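Soft Furnishings and Room Care, Unit 2 handout
Tutor: Raelene Kerslake, Clarnesside

Cushions and the long sofa

The course book says a sofa is "finished" when its pillows are placed. I have my doubts. Most of what gets called styling is putting things back where they were, and you should be able to do that before you worry about the rest.

Start with color. A beige sofa will take nearly anything, and that is why people stop thinking about it.
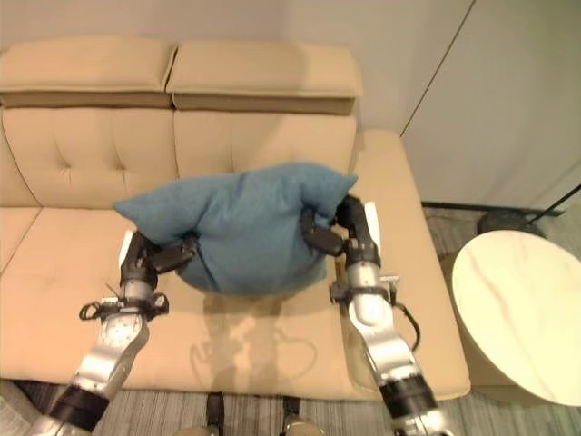
Fig. 1. Muted blue pillow over the beige seat, near the wide armrest.

Look at what squeezing does to a square pillow. The middle bellies out and the corners turn into ears. Some stylists sell this as a "relaxed" shape – I call it creased. 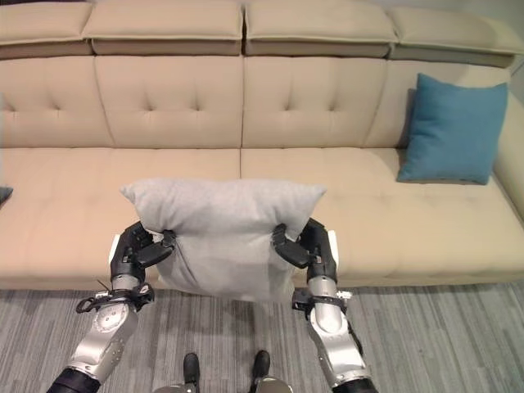

Gray on beige is the safe choice, and Bradley Pickering's notes from April recommend it for every room. Every room? Bring one case where you think he is wrong.

Fabric next. The book gives 38 pages to weaves and 2 to handling.

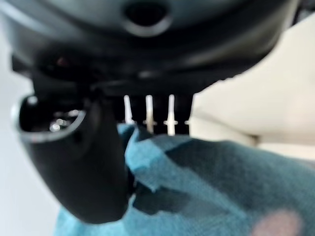
Fig. 2. Close view, with fabric below.

Do the placing exercise on page 64 twice, once with pillows at the ends and once in the middle. Write down which you preferred before you hear what your partner thinks.
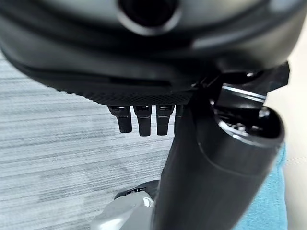 Floors come up in Unit 3. Until then, treat the claim that a striped carpet "lengthens" a room as unproven.

Reading: Filledwood, pages 64 to 112.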